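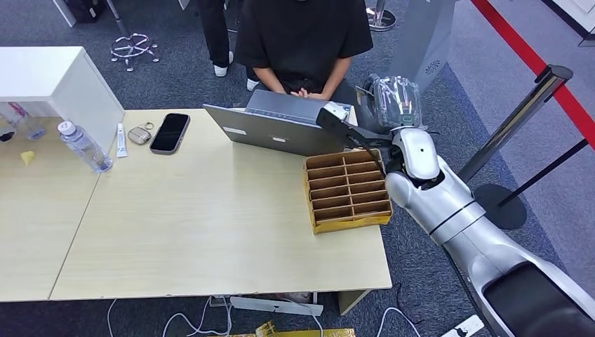 Karkwood food diary is doubling the oats again. Breakfast entry says 384 kcal on the phone, which is right, then I sync and the daily total takes it twice. Fiber too. Thought it was only the phone but no, same wrong total on the laptop, the silver-gray one with the two white labels on the back of the lid, so it's coming down from the account. Logged out, logged in. No change. Need the totals sorted before I send my week to the dietitian at Russtead.

Ticket opened by Haoran Lei
Category: diary / totals
Priority: normal (I put high, it changed it)

What I tried so far:

Deleted the oats entry and re-added by hand. Total fine for a bit, then doubled after next sync.

Turned off the Gittins recipe import. No difference, turned back on.

Swapped the Rarnlow oats for plain "rolled oats" from the general list. Fine! Stayed fine. Swapped back, doubled. So it's something with that one food or how I saved it.

Cleared cache on phone. Lost my favorites, thanks. Still doubled.

Other foods look OK. Lentil soup OK, yogurt OK, the banana OK. Sodium for yesterday says 998 mg and that matches what I get adding up the labels, so sodium isnt touched — only calories, fiber and carbs. Which is weird because the oats have next to no salt in them anyway so maybe it IS doubled and I can't tell. Ignore that bit.

Update, 7th September. Still happening. Went back through the week and it's on every day with oats, so all seven. The one dinner where I used oats in a meatloaf is doubled as well, so not a breakfast thing.

Tried exporting to spreadsheet. The export has the oats in there once. Just once! But the total at the bottom has it twice. So the entries are right and the sum is wrong, or the sum is reading somthing I can't see.

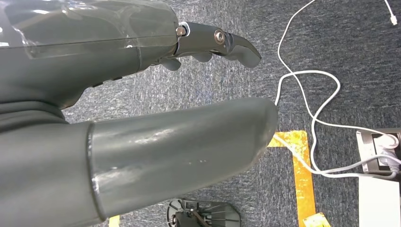

Jingyi Cui replied that a food saved both as a single item and as a recipe with the same name can get summed from both places, and asked me to look under My Recipes for anything called "oats". She also said please don't delete it yet, just rename it and sync, then post the new total.

OK looked. There is a recipe called "Rarnlow oats" with one ingredient, Rarnlow oats. I must have made it in June when I was messing with portion sizes. No memory of this at all.

Renamed to "old oats test". Synced. Total dropped by 384 on today's page. Fiber and carbs down too. Earlier days still wrong.

Wycliffe Langat added that old days keep the stored total until something on the page is edited, so change any amount, save, change it back. Bit of a pain but it worked on Monday's page. Doing the rest now.

Done, all days match my own sums. Meatloaf day is off by two calories, I can live with that, prob rounding.

Still would like:
- a warning when a recipe and a food have the same name
- my favorites back, if thats possible

Not deleting the recipe until someone says it's safe. Leave the ticket open til then please.

Status: waiting on support

Related tickets
Gittins import drops serving size
Fiber shows as zero on scanned foods
How do I restore favorites after clearing cache?
Weekly report won't send to dietitian
Cooked vs dry weight for rice and oats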